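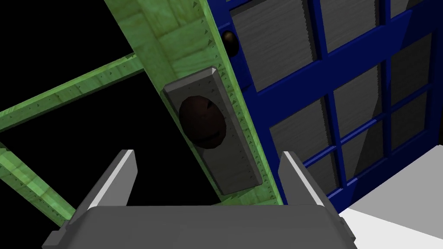

Figura 1. Garra diante da maçaneta redonda, no simulador.

Relatório de projeto: quanto custa (mesmo) montar uma bancada com dois braços

Quando entrei no projeto, a minha parte parecia a mais chata de todas: fazer a lista de compras. O resto da turma ia programar, eu ia pedir orçamento. Pois bem, passei o semestre inteiro nisso e acabei gostando, embora a minha caixa de e-mail nunca mais tenha se recuperado!

A ideia do grupo era preparar um plano de compra para o laboratório de Rostadley: um robô de dois braços com garras paralelas, uma porta de teste com maçaneta, uma janela e um computador que aguentasse a simulação. O Jordan Bramwell, que orientou a gente, só fez uma exigência: nada entrava na lista sem uma tarefa que justificasse a compra. Por isso começamos pela simulação e deixamos o catálogo para depois (confesso que eu já tinha aberto o catálogo).

O dinheiro

Tínhamos 1.382 euros para acessórios. O robô em si sai de outra verba, que não passa por nós, e ainda bem. Desses 1.382, reservei logo 691 para as garras e os dedos de reposição, ou seja, metade certinha. O grupo reclamou, achou muito. Eu mantive, e explico o porquê mais adiante.

Pedi cotação a três fornecedores. A Besnard respondeu no mesmo dia, com uma proposta clara e frete incluído. A Dilley mandou um PDF lindo sem preço nenhum, e tive que escrever de novo. A Fleltby tinha o par de dedos mais barato, 32 euros, só que o adaptador de punho era vendido à parte e custava 250. Duzentos e cinquenta! Foi aí que aprendi a pedir sempre o preço do conjunto montado.

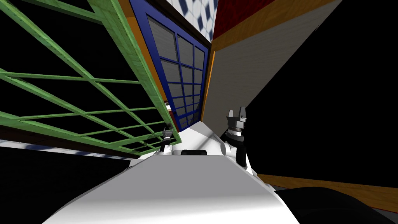 O segundo item que me deu trabalho foi o espaço, que eu nem tinha posto na planilha. A gente pensa no robô como uma caixa com medidas de ficha técnica, mas ele precisa de lugar para os ombros e para os braços subirem dos dois lados. Com o tronco branco assim tão perto da treliça verde e da janela azul, e a garra esquerda quase encostando no canto da treliça, resolvi somar uma folga lateral à área pedida. Isso mudou a conta da bancada, mudou o tipo de piso e mudou até a sala que a gente ia solicitar. Refiz a planilha inteira numa noite (com muito café e pouca paciência).

Também entrou uma linha para batentes de espuma. São baratos, ninguém do grupo discutiu, próximo.

Dedos e superfícies

Agora os tais 691 euros. No começo eu queria um único modelo de dedo, comprado em quantidade, e pronto. O problema é que a lista de tarefas pedia maçaneta, borda de painel e objeto pequeno, e cada coisa dessas pede um contato diferente. O Jordan sugeriu orçar dois formatos, um chato e largo e outro mais fino e angular, e comparar o preço por par com o adaptador já incluído. Feita a conta assim, a Fleltby deixou de ser a mais barata e a Besnard passou na frente.

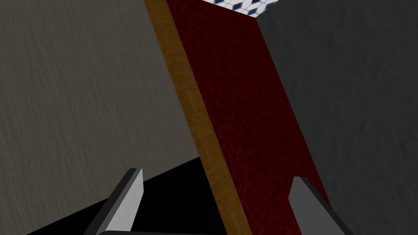
Figura 2. Os dois dedos abertos, com a faixa de madeira no vão entre eles; à direita dela, o painel vermelho de textura irregular.

Quanto às superfícies, no simulador elas são de graça: a gente troca a textura e segue a vida. Na sala de verdade, cada painel custa, ocupa lugar e precisa de suporte. Cortei quase tudo. Ficaram uma porta com maçaneta redonda e um painel liso, e o painel rugoso foi para a lista de "se sobrar". Não sei se foi a melhor escolha. Se eu fosse refazer, talvez trocasse o painel liso por uma segunda maçaneta, de outro formato, porque a primeira tarefa do plano depende toda dela.

O que ficou para depois

A janela me deu pena. Eu defendi a compra até junho, fiz desenho, pedi cotação de ferragem, enchi a paciência de todo mundo,

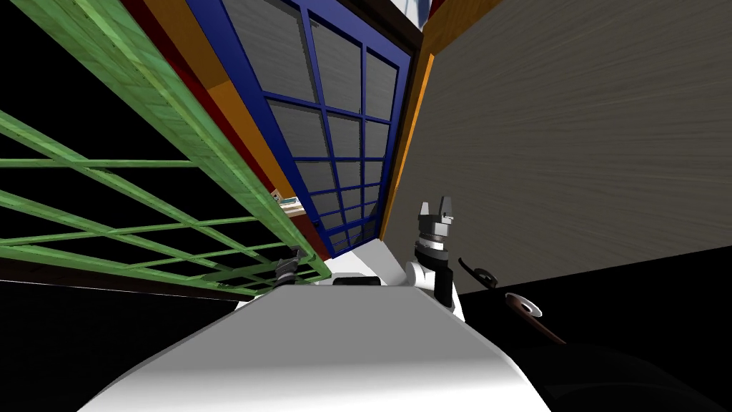
mas o preço do vidro com moldura e instalação acabou com a minha campanha. Ela ficou só na versão simulada, e a tarefa correspondente passou para a segunda fase, junto com o suporte giratório e o segundo jogo de cabos.

Para quem pegar a planilha depois de mim, deixo as colunas que mais ajudaram: tarefa ligada ao item, preço do conjunto completo, prazo de entrega e quem respondeu ao e-mail. Essa última parece bobagem, mas me salvou duas vezes com a Dilley. Falta ainda confirmar o prazo da Besnard para os dedos finos e perguntar se o adaptador serve nos dois punhos ou se temos que pedir um para cada lado.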